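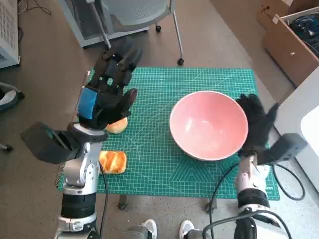 Floser Nostach 500 코 세척기 (모델 번호 2728)
제품 안내 / 구성품 / 사용법 / 관리 / 자주 묻는 질문

코 세척을 해 본 분이라면 아실 거예요. 처음 한 번이 제일 어렵습니다. 고개를 어느 쪽으로 기울여야 하는지, 숨은 어디로 쉬어야 하는지, 병을 얼마나 세게 눌러야 하는지 헷갈리다가 귀가 먹먹해지고 셔츠 앞자락만 흠뻑 젖은 채 병을 서랍에 넣어 버리게 되죠. Nostach 500은 그 서랍 속 병을 다시 꺼내게 하고 싶다는 마음에서 출발한 제품입니다. 저희가 이 제품을 좋아하는 이유를 쓰자면 끝도 없는데, 그중에서도 노즐 이야기부터 하고 싶어요.

90도로 꺾인 노즐

보통의 코 세척 병은 노즐이 위로 곧게 서 있습니다. 그래서 세면대 위로 몸을 숙인 상태에서 병을 거의 눕혀야 하고, 물이 줄어들수록 손목이 점점 불편한 각도로 돌아가요. Nostach 500은 노즐이 90도로 꺾여 있어서 병을 세운 채로 코에 댈 수 있습니다. 별것 아닌 차이 같지만 직접 써 보면 정말 다릅니다! 손목이 편하니 누르는 힘이 일정해지고, 물줄기가 갑자기 세지는 일이 줄어듭니다.

노즐 끝은 부드러운 실리콘이고 둥글게 마감되어 있습니다. 콧구멍 입구를 가볍게 막는 정도로만 대면 되고, 안쪽으로 깊이 밀어 넣지 않습니다. 설계를 맡은 오신 킨(Oisín Keane)은 이 둥근 끝의 곡률을 놓고 한 계절을 보냈어요. 시제품을 여러 번 다시 깎은 끝에, 콧구멍이 좁은 사람도 넓은 사람도 같은 노즐을 쓸 수 있는 모양으로 정리했습니다. 노즐 안쪽에는 역류 방지 밸브가 들어 있어서, 병에서 손을 떼어도 한 번 나간 물이 병 안으로 빨려 들어오지 않게 잡아 줍니다.

용량 500 mL

한 번 채우면 양쪽 코를 모두 씻을 수 있는 양입니다. 왼쪽을 씻고 나서 다시 물을 맞추고 분말을 타는 과정이 없으니 훨씬 수월하죠. 몸통에는 안쪽이 비치는 재질을 써서 남은 양을 눈으로 볼 수 있고, 절반 높이에 눈금선이 도드라지게 새겨져 있습니다. 안경을 벗고 세면대 앞에 서는 분들을 생각해서 손끝으로도 만져지는 선으로 만들었어요. (이 선은 저희가 특히 자랑스러워하는 부분입니다.) 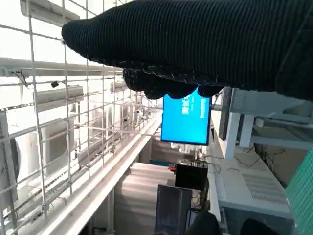 파란 화면이 켜진 모니터와 검은 골지 니트

세척용 분말 Tistanora

본체와 함께 들어 있는 Tistanora는 낱개 포장된 세척용 분말입니다. 성분은 염화나트륨과 탄산수소나트륨 두 가지이고, 향료나 색소는 넣지 않았습니다. 500 mL 병 한가득에 한 포를 타면 체액과 비슷한 농도의 등장성 식염수가 됩니다. 맹물이 코에 들어갔을 때의 그 찡한 느낌, 수영장에서 한 번쯤 겪어 보셨을 텐데요, 농도를 맞춘 식염수는 그런 자극이 훨씬 덜합니다.

분말이 잘 녹지 않고 바닥에 가라앉는 게 싫다는 의견을 많이 받아서 입자를 곱게 바꾸었습니다. 뚜껑을 닫고 몇 번 천천히 뒤집어 주시면 됩니다. 세게 흔들면 거품이 생겨 눈금을 읽기 어려워져요. 포장지는 손으로 뜯기 쉽게 양쪽에 홈을 냈고, 젖은 손으로도 잡히도록 겉면을 약간 거칠게 처리했습니다.

한 포를 나누어 쓰지는 마세요. 농도를 눈대중으로 맞추면 따갑거나 불편할 수 있습니다. 반만 쓰고 싶은 날에도 한 포를 500 mL에 모두 녹이고, 쓰지 않은 양은 버려 주세요.

물 이야기는 꼭 읽어 주세요

저희가 가장 자주 강조하는 대목입니다. 수돗물을 그대로 코 세척에 쓰지 마세요. 마셔도 괜찮은 물이라고 해서 코에 넣어도 괜찮은 것은 아닙니다. 위에서는 위산이 걸러 주는 미생물이 코 점막에서는 그대로 남을 수 있고, 드물지만 매우 심각한 감염으로 이어진 사례도 알려져 있습니다.

쓸 수 있는 물은 다음과 같습니다.
시판 증류수 또는 멸균수
팔팔 끓인 뒤 체온 정도로 식힌 물

정수기 물과 생수는 위 목록에 들어 있지 않습니다. 정수기 필터는 종류가 워낙 다양하고, 미생물을 걸러 낸다고 장담할 수 없는 제품이 많습니다. 생수도 멸균수라는 표시가 없다면 끓여서 식힌 다음에 쓰세요. 끓인 물은 깨끗한 밀폐 용기에 담아 두고 하루 안에 사용하시기를 권합니다. 저희 사무실에서는 저녁에 주전자로 끓여 두고 아침에 쓰는 사람이 많아요. 아침에는 살짝 데워야 하지만 그 몇 분이 아깝지 않습니다.

온도는 손목 안쪽에 한 방울 떨어뜨렸을 때 따뜻하지도 차갑지도 않은 정도가 좋습니다. 뜨거운 물은 화상의 위험이 있으니 병에 붓기 전에 반드시 식혀 주세요.

사용 순서

손을 비누로 씻습니다.
준비한 물을 병의 맨 위 눈금까지 채우고 Tistanora 한 포를 넣습니다.
뚜껑을 돌려 닫고 천천히 뒤집어 녹입니다.
세면대 앞에서 허리를 앞으로 숙이고 고개를 살짝 옆으로 돌립니다.
입을 벌리고 입으로 숨을 쉽니다. "아" 하고 길게 소리를 내면 도움이 됩니다.
노즐을 위쪽 콧구멍에 가볍게 대고 몸통을 부드럽게 누릅니다.
물이 반대쪽 코로 흘러나오면 절반 눈금선까지 씻고, 방향을 바꿔 나머지로 반대쪽을 씻습니다.
양쪽 코를 연 상태로 살살 풀어 줍니다. 한쪽을 꽉 막고 세게 풀지 않습니다.
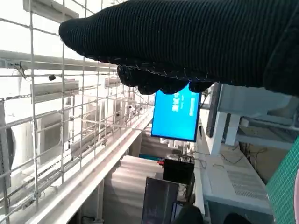

처음 며칠은 누르는 힘을 아주 약하게 시작해 보세요. 물줄기가 약해도 괜찮습니다. 코 안쪽은 생각보다 넓고 굴곡이 많아서, 천천히 흐르는 물이 구석까지 퍼질 시간을 주는 편이 낫습니다. 귀가 먹먹해진다면 압력이 세거나 씻는 도중에 침을 삼켰을 가능성이 높아요. 잠깐 멈추고 병을 내려놓은 다음, 더 약하게 다시 시작하시면 됩니다. 통증이 있으면 그날은 그만두세요.

세척이 끝나고 한참 지나서 고개를 숙였을 때 물이 주르륵 흐르는 일도 있습니다. 부비동에 남아 있던 물이라 크게 놀라실 필요는 없습니다. 외출 직전이나 잠자리에 들기 직전보다는 조금 여유를 두고 하시는 게 편합니다. 시네이드 도허티(Sinéad Doherty)는 사용 설명서를 쓴 저희 동료인데, 신발 끈을 묶다가 그 일을 겪고 나서 설명서에 이 문단을 추가했습니다.

어떤 분들이 쓰시나요

꽃가루 철에 코가 근질거리는 분, 먼지가 많은 작업장에서 일하는 분, 겨울 난방으로 코 안이 바싹 마르는 분들이 많이 찾으십니다. 2월쯤이면 주문이 눈에 띄게 늘어요. 코 세척은 점막에 붙은 먼지와 꽃가루, 끈적한 분비물을 씻어 내는 데 도움을 주는 관리 방법이고, 약을 대신하지는 않습니다. 처방받은 비강 스프레이가 있다면 세척 후에 뿌리는 것이 보통이지만, 순서와 간격은 담당 의사나 약사에게 확인해 주세요.

다음에 해당하는 분은 사용 전에 의사와 상담하셔야 합니다. 최근에 코나 귀, 부비동 수술을 받은 분, 귀에 염증이 있는 분, 코피가 자주 나는 분, 면역 기능이 떨어져 있는 분, 한쪽 코가 완전히 막혀 물이 전혀 지나가지 않는 분. 어린이용으로는 따로 작은 병이 있으며, Nostach 500은 성인용으로 설계되었습니다.

세척과 보관

쓰고 나면 노즐, 뚜껑, 밸브, 몸통을 모두 분리합니다. 공구 없이 손으로 돌리기만 하면 되고, 부품 사이에 손이 닿지 않는 틈이 없습니다. 저희가 정말 신경 쓴 부분이에요! 중성 세제를 푼 따뜻한 물로 닦고, 마지막 헹굼은 끓여 식힌 물이나 증류수로 해 주세요. 물기를 털고 거치대에 거꾸로 꽂아 완전히 말립니다. 덜 마른 상태로 뚜껑을 닫아 두면 안쪽에 물때와 곰팡이가 생기기 쉽습니다.

거치대는 Breathnach에서 만듭니다. 밑면이 격자로 뚫려 있어 공기가 아래에서 위로 통하고, 부품마다 자리가 따로 있어서 서로 겹치지 않습니다. 욕실 선반에 올려도 자리를 많이 차지하지 않고, 변기와 떨어진 곳이라면 어디든 좋습니다. 거치대도 병과 같은 방법으로 닦을 수 있습니다.

식기세척기는 몸통과 거치대만 위 칸에서 사용할 수 있습니다. 노즐과 밸브는 손으로 씻어 주세요. 전자레인지 소독은 권하지 않습니다. 한 병을 가족과 함께 쓰지 마시고, 사람마다 자기 병을 두시기 바랍니다. 병을 구분하기 쉽도록 이름을 적는 고리가 하나씩 들어 있습니다.

구성품

Nostach 500 본체와 뚜껑
90도 노즐 2개
역류 방지 밸브 (장착된 상태)
Tistanora 세척용 분말
Breathnach 건조 거치대
이름표 고리
사용 설명서

제품 사양

제품명: Nostach 500
모델 번호: 2728
용량: 500 mL
노즐 각도: 90도
노즐 재질: 실리콘
전원: 필요 없음
보증 기간: 2년 (노즐과 밸브는 소모품으로 제외)

써 본 분들의 이야기

"병을 세워서 쓸 수 있다는 게 이렇게 편한 줄 몰랐어요. 예전 병은 마지막 한 모금 정도의 물이 늘 남았는데 이건 끝까지 나옵니다." 리엄 멀케이(Liam Mulcahy)

"목공 작업을 마치고 나서 씁니다. 사포질한 날은 특히 개운해요. 다만 거치대가 흰색도 있었으면 좋겠습니다." 엔다 누넌(Enda Noonan)

거치대 색상에 대한 의견은 잘 전달해 두었습니다. 지금은 회색 한 가지만 나옵니다.

자주 묻는 질문 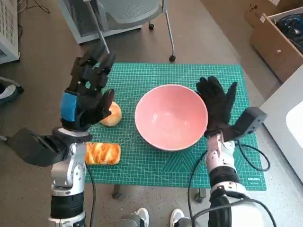

분말을 다 쓰면 집에 있는 소금으로 대신해도 되나요?
식탁용 소금은 권하지 않습니다. 요오드나 굳음 방지제가 들어 있는 제품이 많아 점막을 자극할 수 있고, 숟가락으로는 농도를 정확히 맞추기 어렵습니다. Tistanora 리필을 쓰시거나, 약국에서 코 세척용으로 나온 분말을 500 mL 기준에 맞는지 확인하고 사용해 주세요.

하루에 몇 번 하는 것이 좋은가요?
하루 한 번으로 시작해 보세요. 꽃가루가 심하거나 먼지를 많이 마신 날에는 두 번까지 하시는 분도 많습니다. 코 안이 오히려 마르거나 따갑다면 횟수를 줄이고, 오래 계속할 계획이라면 의사와 상의해 주세요.

식염수를 미리 만들어 두어도 되나요?
쓸 때마다 새로 만드시는 것이 좋습니다. 한 번 코에 댄 병에 남은 식염수는 다시 쓰지 말고 버려 주세요.

노즐은 언제 바꾸나요?
실리콘이 누렇게 변하거나 끝이 갈라지거나 밸브에서 물이 되돌아오면 바꿀 때입니다. 매일 쓰신다면 석 달에 한 번 점검하는 습관을 들이면 좋아요. 노즐과 밸브는 세트로도, 따로도 구입할 수 있습니다.

여행 갈 때 가져갈 수 있나요?
빈 병이라면 짐에 넣기 편합니다. 노즐을 빼서 몸통 안에 넣고 뚜껑을 닫으면 부피가 줄어듭니다. 완전히 말린 다음에 넣어 주시고, 여행지에서도 물은 꼭 증류수나 멸균수, 끓여 식힌 물을 쓰세요. 호텔 방 주전자로 끓이셔도 됩니다.

감기에 걸렸을 때 써도 되나요?
코가 조금이라도 통한다면 쓰실 수 있고, 끈적한 콧물을 씻어 내면 숨쉬기가 한결 편하다는 분이 많습니다. 열이 높거나 얼굴 쪽에 통증이 심하거나 증상이 오래간다면 세척만으로 버티지 말고 진료를 받으세요.

문의와 부품 주문

부품을 주문하실 때는 병 바닥에 있는 모델 번호 2728을 알려 주세요. 이전 세대 병은 목의 나사산이 달라서 새 노즐이 맞지 않습니다. 사용법이 잘 안 맞는 것 같다면 상담 창구로 편하게 연락 주세요. 에이바 니 호널(Éabha Ní Chonaill)과 상담 팀이 고개 각도부터 하나씩 같이 봐 드립니다. 상담은 오전 9시에 시작하고, 점심시간에는 답이 조금 늦을 수 있습니다.

관련 제품
Tistanora 세척용 분말 리필
Nostach 500 노즐 및 밸브 세트
Breathnach 건조 거치대 (단품)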